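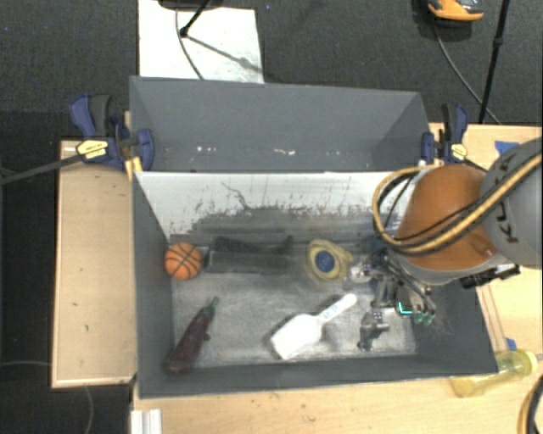 A big grey bin on the table, scuffs and all, with a few loose bits in the bottom.

How to clear out the cupboard under the stairs

I have been promising to write this one up for ages, and it took another wet January and another avalanche of carrier bags to get me going. Our cupboard under the stairs is the kind where you open the door a crack, throw something in and shut it again quickly before anything can roll out. I'm sure yours is tidier! But if it isn't, put the kettle on and read this through before you start, and then pick a day when you've nowhere to be. I like a Sunday, myself.

What you'll want to hand

A good torch, or a lamp on a long lead. Two or three strong containers of any sort you have lying about. A dustpan and a stiff brush, a bucket of warm soapy water, some old cloths, masking tape and a fat pen. A tape measure, if you're thinking of putting up a shelf. Something soft to kneel on, and I say that with feeling.

Getting everything out

Start at the front and take everything out, all of it, even the things you know are going straight back. I used to skip this and shuffle the contents from left to right, and all I ever did was make the same mess in a different order. Spread an old sheet on the floor of the nearest room and lay things on that. If you have a table you can spare for the day, so much the better, and your back will thank you.

Don't stop to decide about anything yet. This is the hard bit, I know, especially when you come across the box of birthday cards or the camping stove from that week in Skodville when it rained so much we ate every meal in the car (lovely week, all the same). Just lift it out and keep going. You can be sentimental after lunch.

Go gently when you get to the low end, where the stairs come down to meet the floor. That's where the heavy things end up, for some reason, and it's very easy to come up sharply and crack your head on the underside of a step.

Cleaning the space

Brush the ceiling first, then the walls, then the floor, so the dust only has to travel one way. Wipe down the skirting and leave the door open for an hour or two. If you've got a meter in there, as we have, keep the wet cloth well away from it and use a dry one. Any patch that feels damp or smells musty wants looking into before a single thing goes back.

Have a proper look at the floorboards too. Ours had a loose one that had been creaking for years, and it took 2 screws to put right.

Sorting

Now you can start deciding. I make a pile for keeping, a pile for giving away, a pile for the tip and a last one for things that live somewhere else in the house. That last pile is always bigger than you'd think. We found 27 clothes pegs, one of my good serving spoons and a shoe that my husband had been quietly mourning since the summer.

My neighbour Wenceslao Palma does his differently. He starts with the rubbish and nothing else, goes round once with a sack, takes it straight out to the bin and only then looks at what's left. I tried it last time and I must say it cheered me up to see the sack go. Do whichever suits you.

For batteries, old paint and light bulbs, check what your local tip will take before you load the car. I once drove all the way over to Wynne with half a tin of green gloss and had to drive it all the way home again.

Putting it back

Think about how often you reach for each thing. The hoover, the dog lead, the shopping bags and the torch want to be right by the door. Picnic things, spare bedding and the Christmas lights can go down the low end. Put heavy boxes on the floor and never on top of light ones.

Hooks are your friend. I put 6 along the tall side, set at different heights, and they hold the brooms, the umbrellas and a folding chair, with the floor underneath kept clear for boots. If you want a shelf, measure the slope at both ends before you buy the wood, and measure it again after your cup of tea.

Use the masking tape to label every container on the side that faces you. Write what's really in it. "Misc" won't help you when you're after a fuse at half past nine at night.

How long it takes

Ours took 3 hours the first time, not counting lunch. It's quicker now that I do it every year, although I still get waylaid by the photographs. If you run out of steam halfway through, put back the things you need for the evening, leave the rest on the sheet and finish the next day.

A few questions I've been sent

Benjamín Arancibia wrote to ask what to do if the cupboard has no door. A curtain on a tension rod works very nicely, and you can wash it. Choose something fairly heavy so it hangs straight.

Someone else wanted to know about moths. Cedar blocks are pleasant, but the main thing is to wash woollens before they go away and keep them in something with a lid that fits.

Next month I'll be starting on the airing cupboard, so if you've any tips for folding fitted sheets, do please leave them in the comments.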